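Skarnero two-handed bench set: review
Reviewed by Halina Bednarek
Friday, July 16, 2021

Supplied by: Pietrzak
In the set: two arms, two hands, control box, software licence
Lead time: 5 weeks
Warranty: 90 days on the hands, longer on the arms

Pietrzak sells the Skarnero as a ready-made pair of arms for small-object handling. The leaflet says it will be "working by lunchtime". Ours at Elstead was working by the second afternoon, after two phone calls and a replacement licence file. The phone support was good, I'll give them that.

The sales demo is fruit and a plate. It looks well on a stand at a trade show, and I'd ask any buyer to look past it. An apple is stiff, nearly round and a handy size for a hand with a thumb. We ran the same routine first, to be fair to them, and then moved on to the things people will want it for.
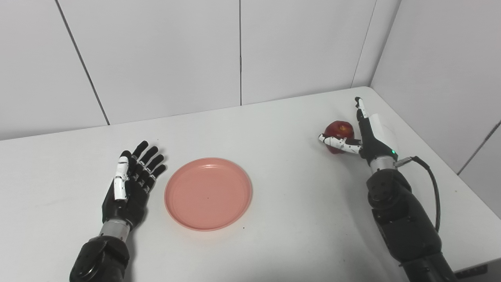

Soft packets were poor. Out of 30 tries with a half-filled pouch, the hand dropped or crushed almost half. Pietrzak told us the grip settings needed work and sent new ones, which helped a bit. They didn't offer to come and do it themselves unless we took the paid support plan.

The other question is whether you need two arms at all. Most of the supplied routines use one and leave the second idle. Only 4 of them use both together, and one of those wouldn't run on our software version. Grażyna Krawczyk at the Drernthorpe site asked for a price on a single arm and was told it isn't sold that way.

The warranty bothers me most. Fingers are the part that wears, and they get the short cover. Spares are priced by the whole hand.

Pietrzak says a software update is due in August. Ask for a trial with your own parts before you sign anything, and get the spares price in writing.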